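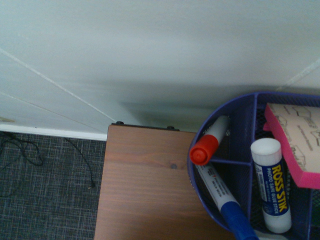
The pale wall and the blue organizer at our Jillgate office.

About Tindby

Tindby reads religious healing stories and tries to find out how much of each one can be checked. We work for congregations, church newsletters, small religious publishers and, now and then, a family that wants a second pair of eyes. We have two full-time readers and an office in Jillgate. We are not a church, and we don't belong to one.

People usually want to know whether we believe in miracles. Drita Jurić, who started Tindby, doesn't think so. Shireen Kekana has gone to church all her life and thinks it's possible, though she hasn't yet read a file that would make her bet her house on it. They disagree about this at lunch and it has no bearing on the reports. A claim that a tumor was there in September and gone by spring either has two scans behind it or it doesn't.

How we started

Drita was a copy editor at a religious monthly in Plurketport. Every issue ran a page of letters from readers who said they had been healed. Her job was commas. She began to notice that the same bad knee had been cured in three different towns, in the same words, under three different names, and when she raised it she was told that the page was very popular. She kept a folder. By the time she left, the folder held 2,764 letters, and it is still the first thing we look in when a new story sounds familiar.

Shireen joined later from a hospital records department. She is the one who can tell you what a discharge summary ought to look like and why the one you have been handed looks odd.

What we do

You send us the story as you plan to print it or read it aloud. We write back with a list of what we would need: a name, a place, a date, a doctor's letter, somebody other than the teller who was in the room. With signed permission from the person concerned, we ask for records ourselves. Then we write a report. Most run to a few pages. The fee is the same whatever we find, and it's paid before we start, so please don't offer us more for a happy ending. It has been tried.

We allow 90 days for a file. If the papers haven't come in by then we close it and say so. A closed file means we couldn't check the claim, and we'd ask clients not to print "investigated by Tindby" over it. One did. We now put that in the contract.

What we find

Mostly, gaps. A man was sent home by his doctors, but the hospital he names has no such ward. A woman threw away her glasses, and two years on she has a driver's license that says she must wear them. Sometimes the illness was real and so was the recovery, and there was also a course of antibiotics that dropped out of the story somewhere between the kitchen and the pulpit. We don't think most of these people are lying. Stories get retold, the dull parts go first, and a microphone doesn't help.

Of all the files we have finished, 22 had full records and a recovery that the treating doctor wouldn't explain for us. Some visitors to this page will want us to say what those 22 prove. We don't know what they prove. Doctors are busy and "I can't explain it" can mean several things, including "please stop calling."

What we don't do

We don't debate on stage. We don't name private people in public, even when the story has fallen apart. We don't take files where the person has stopped treatment on a preacher's advice – call a doctor first, and call us after, if you still want to. We won't look at weeping statues. Drita did one, it took 18 visits, and she would like it known that she is done with statues.

We also don't certify anything. There's no Tindby seal, and if you see one on a website, write to us.

Who pays for this

Fees cover most of it. The rest comes from the Jiang bequest, left to us by a retired pharmacist who had sat through a lot of revival meetings and had questions. It came with no conditions, and we were suspicious enough to have a lawyer read it twice.

Our accounts are open to anyone who comes by. You should probably look. We would.

Visiting

The Jillgate office is open from 10 a.m. to 4 p.m. by appointment. Bring copies and leave the originals at home. If you're sending a recording, please send all of it and not only the part where the crowd stands up.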